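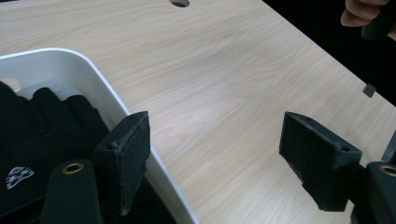
One reader wrote in June that our old page answered every question except the one she had, which was whether the box can be stopped when you go on vacation. It can, and we put this question first now. The rest of the page was also rewritten. Last update: 2024-11-14.

# Sustitance vegetable box: frequent questions

## Can I pause my box?

Yes. Write to us before noon, two days before your delivery, and say which weeks you want to skip. You do not pay for skipped weeks. If you pause for more than 30 days, please write again when you are back, so that we start the box at the correct date.

## What sizes do you have?

There are three: small, medium and family. The small box is enough for one person who cooks most evenings. You can change the size any time, with the same notice as for a pause.

## Can I choose what is inside?

Not completely. We pack what the growers bring in the morning. You can give us a list of up to three vegetables that you never want, and we replace them with something of the same value. Onions and potatoes come almost every week in winter, and if you are tired of them you can put them on the list too.

## Where do the vegetables come from?

Most of them come from the Batista farm and from two smaller gardens on the Westura road. Lemons and oranges are bought from a wholesaler, and they are marked on the paper in your box.

## Is everything washed?

No. Salad leaves get one rinse with cold water, but you should wash them again at home. Carrots and beets come with soil on them. They keep longer in this way, and we ask you not to wash them until the day you cook.

## My greens arrived soft. Are they spoiled?

Usually they are only thirsty. Cut a thin slice from the stems and put the greens in cold water for 30 minutes. If they are still soft after this, or if they smell bad, send us a message and we take the price off your next bill.

## How do I keep the herbs fresh?

Parsley and cilantro like to stand in a glass of water in the refrigerator, with a loose bag on top. Basil does not like the cold. Keep it in the kitchen, away from the sun.

## What do I do with the empty box?

Fold it flat and leave it by the door at your next delivery. We use the same boxes many times, so please do not tape them or write on them.

## I live in a building with a door code. How do you enter?

Write the code in your account under "Delivery notes." Please do not write it in an email. If the code changes, update it there before the next delivery.

## How do I pay?

The bill comes at the end of the month through Skalel. You can pay by card or by bank transfer. For a transfer, please include your customer number, or we cannot find to whom the payment belongs.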